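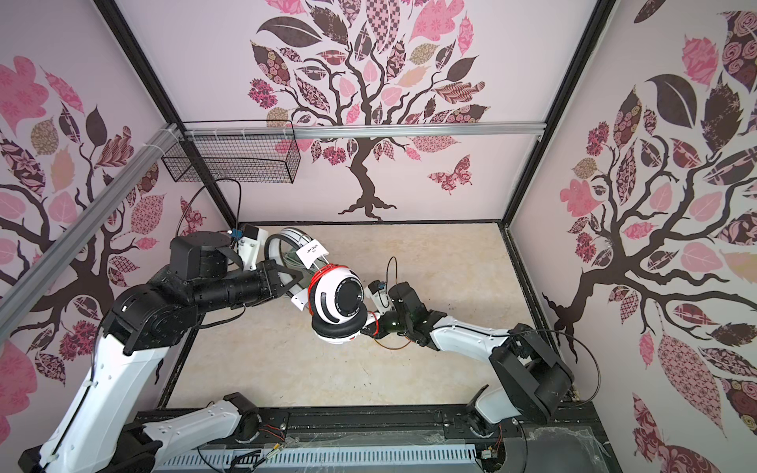
How to Replace the Ear Pads on Your Headphones

Posted by Negin Soltani, July 21, 2018

After a few years of daily use, the ear pads of almost any over-ear headphones start to peel. Small black flakes stay on your ears and on your collar. Many people buy new headphones at this moment, but usually the sound is still good and only the pads are old. Changing them needs no special skill. My first pair took me 50 minutes, and now I need much less.

Before you buy

Measure the old pad from outside to outside, at the widest place and also at the narrowest. Write both numbers down. Oval pads are sold in many sizes and a pad that is too small will tear when you stretch it. If you know the model of your headphones, search with the model name first.

Leather-like pads keep more noise outside. Cloth pads are cooler in summer, but the bass becomes a little weaker. I use cloth from May until the weather turns cold.

What you need

New pads, one pair
A plastic card or a guitar pick
A soft dry cloth
Cotton swabs
A small screwdriver, only for models where the pad ring is fixed by screws

Removing the old pads

Unplug the cable, or switch the headphones off if they are wireless. Put them on a towel.

Look how the pad is attached. On most models the pad has a thin skirt which sits in a groove around the cup. Pull the pad gently toward the center and lift the skirt out, then follow around the edge with your fingers. Other models have a plastic ring with clips. For these, push the card between ring and cup and turn it slowly until the first clip opens. Please do not use a metal knife. I damaged a cup in this way and the scratch is still there.

Clean the groove with a dry cotton swab. Do not touch the thin cover over the speaker.

Putting on the new pads

Check which pad is left and which is right, as some are thicker at the back. Hook the skirt at the bottom of the groove and hold it with your thumb. Stretch it upward a little at a time. The last 4 centimeters are the hardest part. If it slips out, start again from the bottom.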